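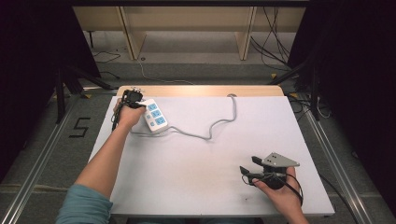
荞麦可丽饼(galette)

荞麦可丽饼是法国布列塔尼一带的咸味薄饼,用荞麦粉、水和盐调成面糊,摊在平底铁板上烙熟。中文里叫法很乱,有人叫布列塔尼咸饼,有人叫荞麦薄饼,也有人干脆都喊可丽饼。我自己写这个词条的时候犹豫了好久,最后还是用了现在这个名字,因为我身边的人都这么叫(抱歉啦,法语老师们!)。

名称

galette 这个词在法语里范围很宽,凡是又圆又扁的东西差不多都能叫,国王饼也叫 galette,有些黄油饼干也叫 galette。所以在巴黎的面包店里说“来一个 galette”,店员多半会反问你要哪种。在布列塔尼内部也不统一:东边,也就是雷恩那一片,习惯把荞麦做的叫 galette;往西走,很多人说 crêpe de blé noir,直译是黑麦子可丽饼,可它跟黑麦一点关系都没有,blé noir 就是荞麦。我第一次看菜单时真的以为是黑麦,还跟同桌的 Soledad Casado 争了半天,结果她赢了,我请客。

荞麦也不是麦子,它是蓼科植物,和大黄、酸模算亲戚。荞麦粉本身不含麸质,不过很多店会往面糊里掺一点小麦粉,好摊一些,所以吃不了麸质的朋友一定要先问清楚!

面糊

最老派的面糊就三样:荞麦粉、水、粗海盐。有人加一个鸡蛋,上色会漂亮些;有人加一勺苹果酒,还有人加牛奶,这个我试过,饼会变软,我不太喜欢。我家的比例是三百三十克荞麦粉、七百五十毫升水、十克粗盐、一个鸡蛋。先放粉和盐,中间挖个坑,水分几次倒进去,用木勺使劲搅,搅到勺子提起来面糊像绸带一样往下挂。然后盖好放冰箱,最少两个小时,过夜更好。

静置这一步我偷懒跳过好几次,每次都后悔。没歇够的面糊摊开会发涩,翻面时边上容易裂。第二天早上拿出来,表面可能有一层颜色发深的水,搅回去就行,别倒掉。太稠的话再加一点点水,稠度大概跟淡奶油差不多。

Ursina Hofstetter 在她自己印的小册子《Borkness 厨房笔记》里写过另一种做法,前一晚用温水和面,第二天再兑冷水。我照着做过,气孔确实多一些,味道也带一点酸,挺香的。不过那天厨房很热,我也说不准是做法的功劳还是天气的功劳。

摊饼

专业的店用一种没有边的圆铁板,叫 billig,配一个 T 字形的小木耙(rozell)把面糊推开,再用一根长木铲(spanell)翻面。家里没有也没关系,一口厚底平底锅就能做,铸铁的最好,不粘锅也行。

锅一定要热。滴一滴水进去,水珠会跳,就可以了。用厨房纸蘸一点黄油或猪油擦一遍锅,舀一勺面糊倒进去,马上转动手腕让它铺满。听到滋啦一声,面上很快冒出一个个小洞,那种蕾丝一样的花纹,我每次看到都特别开心!边缘翘起来、颜色变成深褐色就翻面,另一面几十秒就够。

第一张基本都会失败,站在灶台边自己吃掉就好。我一般撒点盐,抹一块咸黄油,卷起来三口吃完,说不定比后面那些还好吃呢。

馅料

最经典的一种叫 complète,火腿、磨碎的奶酪、一个鸡蛋,四边往里折,折成方形,蛋黄露在中间。奶酪多用埃曼塔尔或者孔泰。鸡蛋要直接打在饼上,用铲子背把蛋白抹开,蛋黄留着别碰,这样蛋白熟了蛋黄还是流的。

其他常见的有:

香肠饼(galette-saucisse),一根烤猪肉肠卷在冷的或微温的荞麦饼里,雷恩人看球必吃,正宗吃法不加酱,加芥末都会有人瞪你。

内脏肠配芥末酱(andouille),味道很冲,喜欢的人喜欢得不得了。我嘛,还在努力。

扇贝配奶油韭葱,一般到了十月,扇贝季开始以后菜单上才会出现,韭葱要用小火慢慢焖到化。

蘑菇加山羊奶酪再淋一点蜂蜜,传统派会皱眉,可是真的很好吃!

我的朋友 Spyros Dervishi 喜欢塞菲达奶酪和菠菜,说这样吃着像他外婆的派。做出来和布列塔尼没什么关系了,但那顿饭我吃了三张。

搭配

配饮料首选苹果气泡酒,用一种叫 bolée 的陶碗喝,样子像没有碟子的大茶杯。干型(brut)配咸饼,甜型(doux)留给后面的甜可丽饼。不喝酒的话可以配 lait ribot,一种发酵乳,酸酸稠稠的,老一辈还会把撕碎的荞麦饼泡在里面吃。我第一次喝有点懵,第二次就上瘾了。

与甜可丽饼的区别

甜可丽饼(crêpe de froment)用小麦粉、牛奶、鸡蛋和糖,颜色浅,质地软,一般当甜点。荞麦饼颜色深,边缘脆,有一股像烤坚果的香味。当然也有人往荞麦饼里抹咸焦糖,我就是其中一个,欢迎来骂我。

保存

面糊放冰箱能存两天,再久就发酸得厉害了。烙好的饼叠起来,包一层干净的布,凉了再装进保鲜袋,冷藏三天没问题。冷冻的话每张中间隔一张烘焙纸,要不然会粘成一整块砖(问我怎么知道的)。回锅时加一小块黄油,中火煎到边缘重新变脆。微波炉会把它弄得像湿毛巾,别用。

剩饼还可以切成细条,用黄油煎脆了撒在南瓜汤上,Kolbrún Norðdahl 教我的,她拿来配鱼汤也很棒。

参见:可丽饼、荞麦面、苹果酒、咸黄油

本条最后修改于2025年8月5日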